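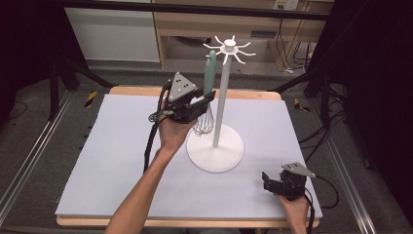
双手各持一只夹爪,其中一只夹着打蛋器的手柄,旁边是挂钩架。

学生机器人项目该给“做数据”的人记分

2021年2月16日

去年12月,Sperling杯的评分表发下来,满分100分,现场演示占了大头,剩下的分给机械结构、程序和答辩。我把表从头看到尾,没有找到“示范数据”这一项。可是我们社团那个学期的大部分时间,恰恰花在这上面。

我在Clollstead带高中机器人社,带了几年,先做循迹小车,后来做机械臂,上学年开始做模仿学习。做法不复杂:学生手持夹爪,把一件家务动作做很多遍,录下来,再拿这些记录去训练模型。任务也都是厨房里常见的事,比如把打蛋器挂到挂钩架上。成年人做一遍用不了几秒,学生第一次看到题目时普遍觉得太简单。等他们两手各拿一只夹爪去做,就不这么说了。手腕转的角度不对,打蛋器的头会碰到杆子;夹得太靠上,手柄末端露得太少,挂不上去;夹得太靠下,铁丝圈会晃。这些事平时用手指根本感觉不到,隔着一副夹爪才会一件一件冒出来。

我的看法是,学生项目里采集示范的工作应当单独评价,分量不低于写程序。下面讲理由,也讲我听到过的反对意见。

先说现状。社团里现在有41名学生,报名的时候每人填志愿,写“算法”的最多,其次是“结构”,写“采集”的只有三个人。后来组队,采集的活多半落到新来的和不好意思推辞的人身上。老队员觉得这是体力活,谁都能干,干完了交给他们去训练就行。家长也这么看。有位家长给我写过邮件,问孩子为什么一个下午都在重复挂一件东西,能不能安排他学点有用的。信写得很客气,我回信也很客气,但我心里清楚,单靠回信改变不了他的看法。报名材料上写“负责模型训练”,别人一眼就懂;写“负责示范采集”,还得再解释半天。

评分表加重了这种看法。孩子们很会读评分表,哪里有分就往哪里去,这怪不得他们。演示占大头,他们就在最后两周拼命调演示:台面摆到固定位置,灯光不动,起始姿势用胶带贴好,只求台上那一次能成。这样准备出来的系统,架子挪开一个手掌的距离就可能不行了。评委看不到这一点,评委只看那几分钟。

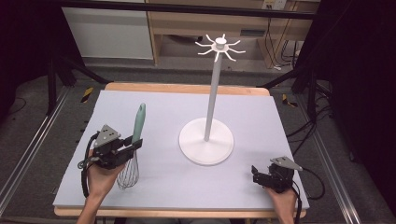 再说采集本身到底难在哪里。我最初也低估了它。第一个月,我只给学生提了一个要求:动作做完整。结果交上来的记录做法五花八门,有人从左边绕过去挂,有人从上面直着放,有人挂之前习惯性地停一下,像在考虑。每一段单看都没有毛病,合在一起,模型就学得犹犹豫豫。我们停了一周,全组坐下来讨论“怎样算同一种做法”。有个高一学生提出,先把动作拆成几个阶段,每个阶段写一句话,写不清楚的地方就说明大家心里想的不一样。那张写满了的纸后来改了很多版,我认为它是整个学期里最有价值的产出,比任何一段代码都值钱。它不在评分表上,最后也没有随作品一起交上去。

到学期结束,我们留下来2961段记录。被删掉的也不少,为什么删,每一条都有人写了原因。删不删常常要争论。比如动作中途滑了一下,又夹稳了,最后也挂上去了,留还是不留?一派说留,机器人以后也会滑,得让它见过怎么补救。另一派说不留,滑的那一下会被它学进去。两边都有道理,我没有给答案,让他们两种都试,分开训练,再拿结果来谈。试下来差别没有他们预想的大,可为了比较,他们自己学会了控制变量,学会了别在同一次试验里改两样东西。物理课上我讲过很多遍的道理,在这里一个星期就懂了。

有人会说,采集终究是重复劳动,让学生做几百遍同样的动作,和让他们抄几百遍生词有什么区别。这个批评我认真想过。区别是有的,但要靠老师去保证。如果老师只报一个数,说今天录够多少段才能走,那就和抄生词没有区别,甚至更糟,因为学生会为了凑数把动作做得又快又敷衍。我在头一个月就犯过这个错误。后来改成每录一小批就停下来回放,由另一个人来挑问题,录的人不许辩解,先听完。速度慢了很多,删掉的反而少了。重复本身没有教育价值,重复中间的那次停顿才有。

还有人说,现在学校和学校之间的条件差别太大。有的学校有专门的房间,有铝型材搭的架子,有地方把线一直留在那里;有的学校用完一次就要全部收走,第二天重新摆。单独给采集记分,等于给条件好的学校加分。Welham的一位同行在交流会上就是这么讲的,我当时没有答上来。现在我愿意这样回答:记分看的应当是规则写得清不清楚,取舍有没有依据,别人照着能不能重做一遍。这些东西靠一张纸、一支笔就能交出来。只录了很少几段的学校,只要每一段都说得明白,完全可以拿高分。反过来,现在这种把分数压在演示上的办法,才真正照顾了设备好的学校,因为演示成不成,跟机械臂好不好关系很大。
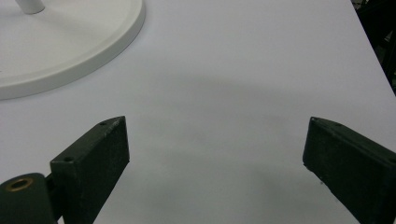

器材的保养也该算进采集的成绩里,这一点我跟同事还有分歧。有的老师认为工具归学校管,坏了报修,学生不必操心。我不同意。一副夹爪用久了会变,而记录里看到的、夹到的,都和它的状态有关。像夹指上的磨痕和小块掉漆,深绿色的面上露出几处浅色的点,看着只是旧,可学生应当自己去判断:只是表面磨花了,还是夹持面也受了影响?夹紧时两边是不是还对得齐?我要求每次开始之前,夹爪空着张开,先看一眼,把看到的写进本子,没有变化也写。头几次大家觉得多余,有人连着写“同上”。后来有一批记录质量忽然变差,大家先怀疑光线,再怀疑程序,最后是翻本子翻出来的,那天有人记了一句“右边的螺丝拧过”。从那以后写“同上”的人就少了。

那次之后我更加相信,学生需要的训练里面,有很大一块是对自己经手的东西负责任。程序出错会报错,屏幕上会有一行红字告诉你在哪里。数据出错不会报错,它安安静静地放在硬盘里,过几周才从别的地方显出来,而到那个时候,录它的人可能已经换组了。所以交接也要评。我们现在的规定是,每一批记录必须能让一个没参加过的同学看懂,看懂的标准是他能说出这一批和上一批哪里不同。说不出来,就算没交。

我知道会有老师担心工作量。一个老师带几十名学生,再加一项评价,批改从哪里挤时间?我的办法是抽查。每组每次我只抽很少几段,和学生一起看,让他自己讲为什么留下它。讲得清楚就过,讲不清楚就回去重看整批。几分钟就够了,比看一份排版漂亮的总结报告省时间,也可靠得多。总结报告我现在已经不收了,里面的话大同小异,都是克服了困难,收获了友谊。

对Sperling杯的主办方,我有具体的建议。现场演示可以保留,孩子们喜欢,观众也喜欢,没有必要取消。但请把分数降下来一些,腾出来的给三样东西:动作规则的文本,取舍记录,以及评委现场挪动物品位置之后的表现。最后这一条尤其要紧。评委把架子挪一挪,换个朝向放,让队伍再跑一次。第二次失败也不要紧,请他们当场说明失败在哪里,为什么自己的数据没有覆盖到这种情况。能说清楚的队伍,应当比碰巧成功却说不出原因的队伍得分高。今年春季的Sestard邀请赛已经准备试行类似的做法,规则草稿我看过,挪动的范围写得太含糊,希望定稿时能写明白,免得到时候在场边争执。

对同行,我的建议更简单一点:让每个学生都去采集,包括写程序写得最好的那几个,尤其是他们。我们社里有个学生,程序一直是全社最强的,开始时怎么也不肯去录,说那是浪费时间。我没有强迫他,只跟他说,下一次模型出问题,你得先录三天再来改代码。他录了两天就回来找我,说他原来设的采样方式不对,有一段动作太快,关键的那一下被跳过去了。这个毛病在屏幕前坐多久都不容易看出来,自己的手做过几十遍,就知道那一下有多短。

至于那位写邮件的家长,他的孩子这学期还在采集组,是他自己选的。我请他把动作规则的那张纸带回家给父母看,他说已经看过了,他父亲照着上面的步骤用筷子试了试,第三步没看懂。他回来就把第三步改了。

新学期的分组表我还没有排完。采集组这次有九个人报名,程序组还是最满,机械结构那边反倒缺人,下周社团例会上再商量。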